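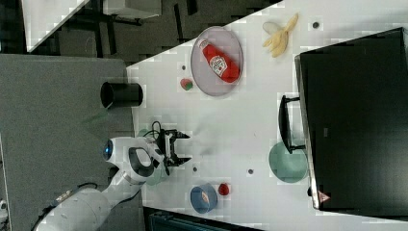

Grusodham, December 30, 2018
By Sabina Sheikh

Home Manuals Parts Contact

Section 7: First Table Chores

Can an arm tidy a kitchen table yet? Partly, and it's great fun to try!

1. Lay out plates, a cup, a bottle and some food (mixed shapes teach you the most).
2. Set the speed to 56 and open the gripper all the way.

CAUTION: Keep hands off the table while the arm is live.
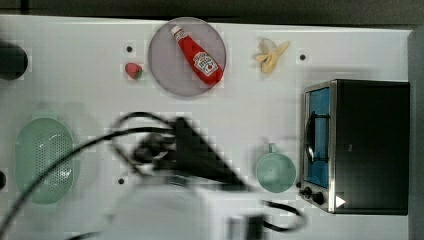 Ximena Huerta disagrees with our order and writes that "soft food should wait until the bottle goes well," a fair point for a first day.

3. Run one pick at a time. Allow up to 200 tries before changing the grip settings.
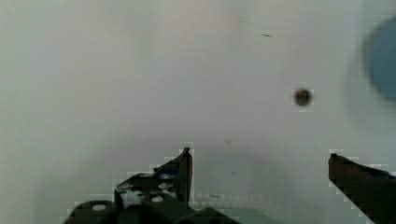

Can it clear up after dinner by itself?
Not yet. It can do single moves, but stay with it for a whole table.

4. If a pick fails, press Hold and back the arm away.

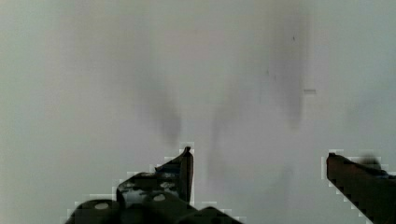
Then start again from step 2, a little slower. Slow runs are where you really see it think!

NOTE: Code 804 means the path is blocked. Clear it and press Resume.

Contact Stomside Manuals | © 2018 Stomside | Back to top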